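Trarkora Wipe — table wiping unit for small kitchens and break rooms

The Trarkora Wipe is a single arm on a rolling base. It does one chore: it picks up a cloth, wipes a flat surface up to 5 feet long and puts the cloth back on the hook. We get many letters asking if it can do more. The short reply is no, and this page tries to explain what you will receive for your money.

Price: $771 per month, with service visits
Weight limit of the gripper: 11 ounces
Cloths delivered with the unit: 5

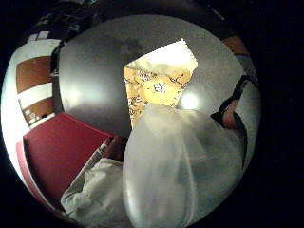
Soft things remain the hardest part of this work. A cup has the same shape every time you take it, but a cloth or a paper bag is new on each attempt, and the software must guess where the edge is. Hands do this without thinking. Two people can work over something crumpled, one in a white glove, one in a gray sleeve, both reaching into the same small space, and a person manages this kind of crowding easily. Our unit needs the space to itself and stops if an arm comes near.

What it does well: long, straight strokes on a clear surface. At the Mohamedi bakery office it has worked since last July, on one table, in the evening. What it does poorly: dried sugar, crumbs in a seam, and any object it must lift first and put back after. Please clear the table before you start it.

Many customers ask also about spraying. 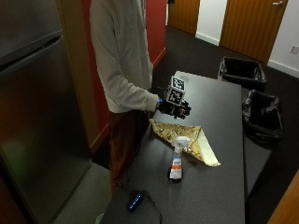
A trigger bottle needs a strong squeeze from the fingers while the wrist keeps still, and the present gripper cannot do both. You must spray by hand, then press Start. Our colleagues at Bodmont are preparing a small pump that fits on the Beston base, but we will not promise a date for it.

Is it cheaper than a person? For one table, I think not. For a row of identical tables it can be — we prefer to visit you and look before we sell. Folding of the cloth after use is not included. It hangs it, a little crooked.

For a visit or a trial week, write to Elaheh Golestani, customer service. Please tell us the length and height of your table, and if the floor has carpet, what thickness.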